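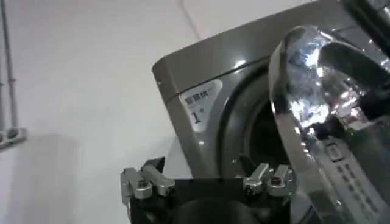
## wrist cam on glossy front loaders, keep or toss?

**lintfilter** · 17th October

Washer set, machine #1 at the Drestlow site. 532 demos so far, target is 700. Problem is the door. Open, it's one big mirror, bright streaks all over the clear bowl part, and the cabinet is shiny dark gray on top of that. Policy trained on the first 200 does fine on approach then goes weird near the opening. Drifts toward the door.

Do I

- toss the worst glare ones
- keep everything and collect more
- tape something matte on the door (don't want to)

Wrist cam only. No scene cam at this site.

---

**odd_torque**

Keep. Real doors are shiny. Toss those and you get a policy that works in a dark room.

---

**pallas7**

Disagree, sort of. Glare isn't the issue imo, it's that your glare is always the same. Same wall, same lights, same machine. It's learning "streak = go here". What does your start pose look like? If the label with the big 1 is in view every time I'd bet money it's keying off that too.

---

**lintfilter**

> If the label with the big 1 is in view every time

ugh. yes. Pretty much every episode starts with fingers open, label just above, drum opening off to the right. Operators line up on the label, it's easy. I sort of told them to

---

**pallas7**

There you go. Randomize the start. Left of the machine, low, some with the label out of view. Have them come in from the door side too.

---

**odd_torque**

Start pose yes, agree. Still wouldn't throw out a single demo over reflections.

---

**hexkey_harry**

We had this on the Hoekstra dryers. Went the tape route, matte film on the door. Looked great in training, fell over the day the film came off. Dont do it.

Also check your exposure. If it's on auto, white wall plus dark cabinet in one view will make it hunt, and the inside of the drum goes to mush. Lock it.

---

**lintfilter**

Auto, yeah. Will lock. Which way do I bias, drum or wall?

---

**hexkey_harry**

Drum. Wall can blow out, who cares about the wall.

---

**mudflap**

Counterpoint, I care about the wall. Pipe and outlet on the left there are the only fixed things you've got besides the machine. Blow those out and there's no context when the gripper is close and the door fills half the view. Would go in the middle.

---

**hexkey_harry**

Fixed things at ONE site. Move to another room and the pipe is gone. You don't want it leaning on that

---

**mudflap**

fair, but then he needs another room. 700 on one machine is 700 of the same thing

---

**lintfilter**

Sorkine has a second room, lighter cabinets I think, not free till December. So for now:

1. lock exposure, biased to the drum
2. remaining demos all w/ random start, 4 start zones, operators rotate thru them
3. no tape
4. keep the glare ones but tag them so I can train with and without

Tagging in Dillis unless somebody has somthing faster.

---

**pallas7**

Good list. Tag door angle as well. Fully open vs half open throws totally different reflections and you'll want to split on it later.

---

**odd_torque**

Post the with/without numbers when you have them. My guess is with wins.

---

**lintfilter**

Will do. Training both once the new batch is in.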